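Kitchen table robot arms: house rules that keep you out of trouble

Written in a hurry between jobs. Pinch what you like.

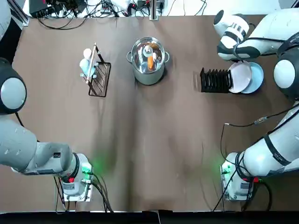 Before you even switch on, sort the cloth. A plain matt sheet is best, no pattern, no shine. Pull it flat. Small creases you can live with, but a proper ridge will tip a plate or catch a finger of the gripper. Don't bother ironing it. Do tape the far edge if it creeps.

Clear a ring round each base. Nothing within the ring, ever, not even a teaspoon. I use 200 mm and mark it with masking tape on the underside of the cloth so it doesn't confuse anything on top. Dont measure from the arm, measure from the plate it's bolted to.

Cables. Most of the bother we've had at Osville was cables, hardly ever the arms themselves.
- Loop them on the outside of the arm, enough slack for the full reach and no more.
- Inline connectors get checked by hand each morning. Push, don't tug.
- Drops go over the near edge and get clipped under the table. Knees and cables don't mix.
- Power strips off the worktop and well away from the tap. If they have to be up there, behind the work and never in front.

Status lights. Ours go green when the arm is powered and happy. Green does NOT mean safe to put your hand in. Green means it can move. Write that on a card and stick it up. Check what the colours mean on yours, the makers don't agree with each other.

Pots and pans
Lid on before the arm goes anywhere near. Glass lids are good, you can see what's inside, but they throw reflections and a camera can make a mess of it. Turn the lamp, not the pot. Side handles pointing left and right so either arm has a fair go. Nothing hot. I mean it. No hob, no kettle, no "just warm". Practise food is fine, real food only if it's going in the bin after.

Plates
Overlapping plates are hard work for a gripper, the front one drags the back one. Give them a gap if you're starting out. Pale ones show up nicely on a dark cloth. Chipped ones come off the table straight away. Dish racks want a bit of non-slip mat underneath, otherwise the whole rack walks when a plate goes in crooked.

Racks, rods and other thin stuff
Thin wire is the worst thing to see and the easiest thing to snag. Approach from above, slow. Anything long and leaning counts as a moving object, because sooner or later it'll be one. Either lay it flat or make up your mind that it's part of the job. Same for bottles on their side. Empty them first, caps tight.

Speed
First run of any new layout at 5 per cent. Then 21 if it looked tidy. Full speed when you've had a clean hour at the slower one, and no sooner than that. Yes it's dull. Put the radio on.

People
One person on the stop button, one person touching the table, and the one at the table gives the word. Not the other way round. Sleeves up, lanyards off, hair tied. Kids and pets out, door shut. If you're on your own, arms parked and power off at the wall before you reach in. Count to 60 after a fault before going near, gives you time to think what it was doing.

Keep a gripper parked clear of the crockery when you stop for tea. Hovering over plates is alright while it's working, not while you're off finding biscuits. If the power goes some arms hold and some sag. Find out which you've got with an empty table.

The written-down bit
If it's for work you'll need a proper risk assesment and you should read the standards that go with your sort of arm, plus the maker's manual, front to back. We keep ours in the red Cirkus biscuit tin with the spare fuses. One sheet per layout: what's on the table, top speed, where the stop is, who was on. Change one pot, new sheet. Sounds fussy, takes two minutes.

End of the day: arms parked, power off, lid off the pot and everything wiped. Check the gripper pads for nicks. Fold the cloth on the same lines or you'll be chasing creases all week.

Next page is cleaning gripper pads, when I get round to it.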